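Fellimville water group wins funding to test all its village springs

People in Fellimville who have been sampling their own drinking water for the past year are going to be able to do a great deal more of it. The Fellimville Springs Group heard in December that it has been awarded 4000 pounds by the Nutsugah Fund, enough to keep regular testing going at every public spring and trough between the village and Plornirmont.

It is a lovely result for a group that began with a handful of neighbours and a borrowed cool box. Gifty Dankwa, who set it up after the trough on Trungate Lane was closed for most of a summer, said she had read the letter three times before she rang anyone.

"I'd talked myself into expecting a no," she said. "We asked for the full amount and we got the full amount. I was on the phone until past ten at night!"

The springs have been used for as long as anyone can remember, by walkers and allotment holders and by a few households on the upper road that have never been on the mains. There are 40 of them on the group's map, though some dry up in a hot July and one is really just a pipe in a wall (locals insist it counts). Until now only the busiest had been looked at more than once.

Samples are taken early, before the dog walkers are out, and carried down to the old dairy building, where the group has two rooms on the ground floor. Nitrate, hardness and acidity are checked there the same morning. Anything to do with bacteria goes to an outside laboratory, and it is those fees that eat up the money -- the grant will pay for a full year of them. 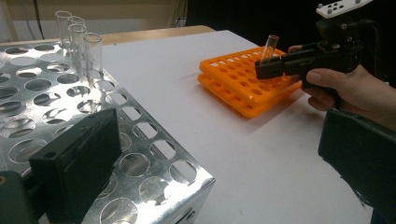 Schools to join in

Pupils from Plornirmont will start coming up in the spring term, in groups of 10, to learn how to take a clean sample and fill in the record sheet. Wafula Mwakyusa teaches chemistry there and has been pushing for this since the first results went up on the noticeboard.

"They drink from these springs on the way home," he said. "So they really care what the number is. You should hear the arguments about whose spring is best."

The older pupils will also help Kenta Arai put the results on a public map, with each spring given its own page showing the latest readings and whether the path to it is passable. He has already typed in the paper records from last year, and hopes to add the parish notes on the wells, which go back much further and are in some truly dreadful handwriting.

What happens at Trungate Lane

The trough that started it all is still closed. Aba Owusu, whose farm it borders, has agreed to fence off the ground above it so that cattle can't get near the source, and the group will sample there every fortnight once the fence is up. Around 1000 metres of ditch also needs clearing before the winter is out, and help with that would be very welcome. Bring wellies and a spade if you have one.

The map should go live before Easter. Anyone who knows of a spring that has been missed can leave a note for Gifty at the dairy building, open most mornings until noon.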